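Marble-look countertop, water rings won't come off, HELP
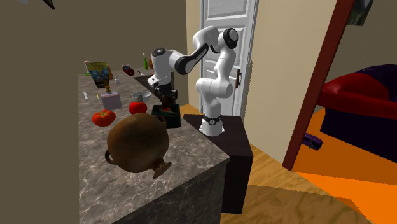
Volkan Erdem

Posted in June, 9:40 pm

ok so we moved into a rental in Trultthorpe and the kitchen has a gray marble pattern counter. No idea if its real stone or not, landlord doesn't know either. Left a wet glass out overnight, now there's a dull ring. Tried dish soap, tried baking soda, ring is still there and maybe the spot looks duller?? Deposit is 579 so I'd really like to not lose it. Someone quoted me 179 to come polish it. Worth it? Or can I do this myself

Jerome Talavera

Stop with the baking soda first of all. Find out what you have. Look at an edge or the sink cutout underneath, if the pattern stops at the surface it's laminate or something printed. Real marble, the veins go thru. If it's stone, the ring is probably etching, not a stain, so soap won't touch it. Marble polishing powder, damp cloth, small circles, 30 seconds, wipe, look. Try it in a corner behind the toaster. No vinegar, no lemon. If it's laminate don't polish it at all.

Sison

had the same thing, used 400 grit wet paper then polish. came out ok but you can see the spot if the light is low. wouldnt do it on a rental

Ledum

Just put a cutting board over it lol

Comments

Weven: 179 for one ring is steep, ask if they have a smaller call-out fee

Volkan Erdem: checked under the sink, veins go all the way thru so I guess its stone. ordering the powder

Jerome Talavera: good, go slow. And get it in writing that the landlord is ok with it

Contact us | Copyright, all posts belong to their authors | Back to top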